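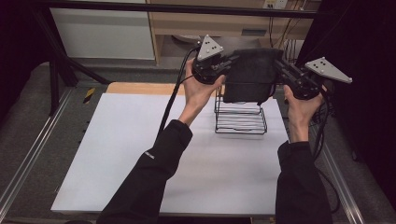 Photo: Climex product desk

Climex wire cloth rack, black, small

Open-framed tabletop rack for dish cloths, polishing cloths and microfiber squares. Thin metal wire, horizontal rungs, rectangular base. Black finish.

The rack is sold for drying and short-term storage at a bench or sink. Cloths go over the top rim or stand folded between the sides. A damp cloth should hang in a single layer - doubled fabric dries slowly along the fold.

Maximum load: 500 g, evenly spread
Capacity: 3 folded cloths
Assembly: none
Care: wipe with mild soap, dry before use. Do not soak.
Pack sizes: single, or trade carton of 40

Cloths are not included. The Bataineh cloth, 200 gsm, fits without trimming and is listed separately. The larger Clarkar rack takes hand towels and uses a different base, so parts do not interchange.

The base has no rubber feet. On polished or coated surfaces, put a thin mat under it. Trade cartons ship from the Vunisham warehouse; singles ship with other small goods.

Comments

benchtop_r: Does the finish hold up to bleach spray? The old one I had went rusty at the corners.

Climex support: Bleach is not recommended. Use mild soap and water.

mopandgo: Bought two. Fine for thin cloths, tips a little if you hang a wet one all on one side.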